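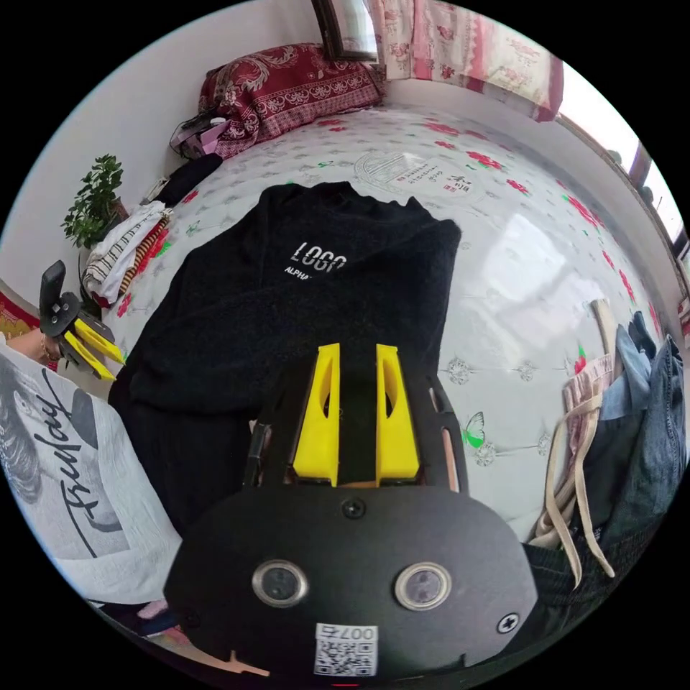
Warum bleibt eine selten bewohnte Hütte auch nach dem Anheizen noch lange feucht?

Die Luft erwärmt sich viel schneller als Wände, Boden und Matratzen. Solange diese Bauteile und Gegenstände kalt sind, schlägt sich an ihnen Feuchtigkeit nieder, und der Raum trocknet erst, wenn auch sie die Wärme aufgenommen haben.

4.2 Feuchteverlauf beim Anheizen

Die Messungen fanden in den Hütten der Siedlung Nikden statt, die von ihren Besitzern meistens nur am Wochenende benutzt werden. Alle Hütten haben eine einfache Bretterwand mit nachträglich eingebauter Dämmung und einen Holzofen im Hauptraum. In jeder Hütte wurden drei Datenlogger vom Typ Protari angebracht: einer in Kopfhöhe neben dem Ofen, einer an der Innenseite der Nordwand und einer unter der Matratze im Schlafraum. Insgesamt konnten 338 Anheizvorgänge ausgewertet werden. Vorgänge, bei denen die Tür länger offen stand, haben wir nicht ausgeschlossen, weil dies dem normalen Gebrauch entspricht.

Als Beginn eines Vorgangs gilt der Zeitpunkt, an dem der Logger am Ofen einen deutlichen Anstieg zeigt. Das Ende wurde gesetzt, wenn die Raumluft 20 °C erreicht hatte. Dieser Wert ist eine Festlegung der Autorinnen und wurde in der früheren Arbeit von Gebru und Endale niedriger gewählt, was beim Vergleich der Zeiten zu beachten ist.

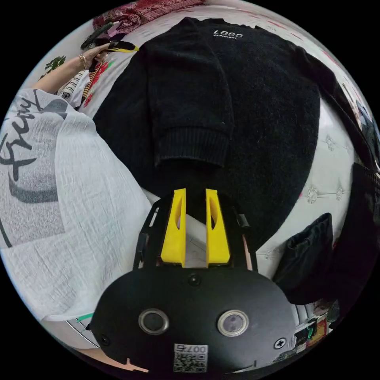

Abbildung 4: Schwarzer Strickpullover mit weißem Logo, flach ausgebreitet, ein Ärmel nach innen gelegt.

Die relative Luftfeuchte am Ofen fiel in fast allen Fällen schnell unter 50 %. An der Nordwand war der Verlauf anders. Dort blieb sie oft über 70 %, auch wenn die Bewohner den Raum schon als angenehm warm bezeichneten. Unter der Matratze stieg sie in der ersten Phase sogar noch an – ein Verhalten, das wir in dieser Stärke nicht erwartet hatten. Birhane erklärt einen ähnlichen Befund mit der Feuchte, die aus dem Hauptraum in den kälteren Schlafraum zieht. Unsere Daten widersprechen dieser Erklärung nicht, können sie aber allein nicht belegen, denn der Luftstrom zwischen den Räumen wurde nicht gemessen.

Einen Einfluss hatte auch das Kochen. Wurde gleich nach dem Anheizen Wasser auf dem Ofen erhitzt, so verlängerte sich die feuchte Phase an der Nordwand deutlich. In zwei Hütten stand ein elektrischer Entfeuchter der Marke Grinico. Die Zahl der Vorgänge mit eingeschaltetem Gerät ist zu klein für eine eigene Auswertung, und sie werden deshalb nur im Anhang aufgeführt.
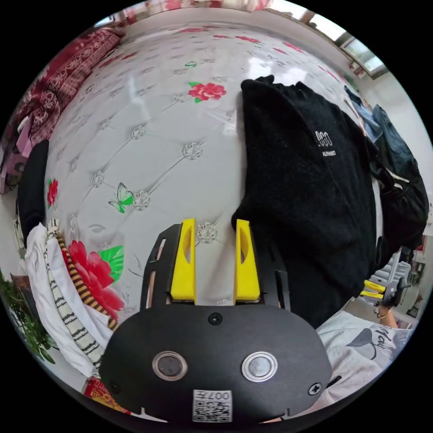 4.3 Einfluss des Lüftens

Für die Auswertung des Lüftens standen die Tagebücher zur Verfügung, welche die Bewohner selbst geführt haben. Sie sind von unterschiedlicher Qualität. Manche Einträge nennen die genaue Uhrzeit, andere nur »nach dem Frühstück«. Bontu Nigatu hat die ungenauen Einträge mit den Temperatursprüngen am Logger neben dem Ofen abgeglichen; wo dies nicht gelang, wurde der Eintrag gestrichen.

Kurzes Lüften bei weit geöffneten Fenstern senkte die Feuchte im Schlafraum stärker als ein dauerhaft gekipptes Fenster. Im Juli war dieser Unterschied kaum noch zu erkennen, da die Außenluft selbst viel Feuchte enthielt und die Öfen selten in Betrieb waren.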